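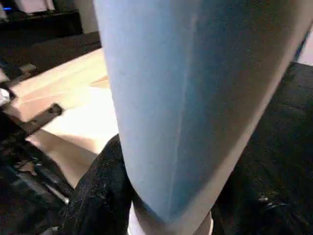
Ticket 441: Black seat fabric covered in lint, pale blue clothes picking up fuzz
Product: Cadora lounge seat, black
Opened by: Ellis
Handled by: Berwyn Rowlands, Skustudell home care desk
Status: Solved

Ellis wrote, Thursday, 9:10 am

Hi! First of all, I love this seat. I've had it since October and it's where I do all my reading, with a light wood side panel next to it for my cup. My problem is lint. Tiny gray specks stick to every black fabric I own, and now I'm finding fuzz on my light blue lounge pants too. I wore them over white socks on Sunday and the socks came off with black bits all round the cuff. Is the seat shedding or is something else going on? I've tried a damp cloth (made it worse, the specks just moved into the folds) and packing tape, and I gave up on the tape after one cushion.

Berwyn Rowlands replied, 10:25 am

Hi Ellis, what a great spot for reading! Lint on black is one of my favorite things to chase down, so let's find out where yours is coming from.

Please try this before you clean anything:

1. Take a clean white cotton cloth, dry, and rub it firmly on one part of the seat. Twenty strokes or so is plenty.
2. Look at the cloth in daylight. Black fuzz means the cover is giving off fibers. Gray or mixed fuzz means it came from someplace else.
3. Do the same on the black throw or sweater you use most while sitting there.

Also, what do you wash the blue pants with?

Ellis wrote, 12:40 pm

OK this was fun. Seat: gray fuzz, a bit of white, no black at all. My black fleece blanket: loads of black!! The cloth looked like a chalkboard eraser in reverse. The pants go in with the towels. Gray towels. I think I can see where this is heading.

Berwyn Rowlands replied, 1:15 pm

Yes! You've got two kinds of lint trading places. The towels leave gray fibers on the pants, the pants leave them on the blanket and the seat, and the blanket sends its own black fibers back to you and your socks. The cover itself sounds fine.

For the seat: vacuum with the soft brush, going in one direction, and pull each fold open with your free hand as you go. The creases hold most of it. Then go over it with a dry rubber glove in short strokes. It rolls the leftover bits into little clumps you can pick off. Keep it dry the whole time.

For the blanket: wash it alone, cold, inside a pillowcase, and tumble it on low. Empty the lint screen halfway through. Repeat once.

For the pants: inside out, away from towels from now on.

Ellis wrote, Monday, 8:05 am

Reporting back! The rubber glove is amazing. I did the whole seat and then did the car. The blanket has had its two washes and the second lint screen had far less on it than the first. I still get a few specks along the seam at the back, where the Hodeo brush I have won't reach. Any ideas?

Berwyn Rowlands replied, 9:30 am

So happy to hear it! For the seam, use a dry, soft toothbrush and flick toward you, with the vacuum hose held right beside it. Start at the middle and work out to the corners.

Ellis wrote, 6:50 pm

Toothbrush worked. Socks are white again too. You can close this one, thanks so much!

Ticket closed by Berwyn Rowlands. Tags: lint, black fabric, fleece, laundry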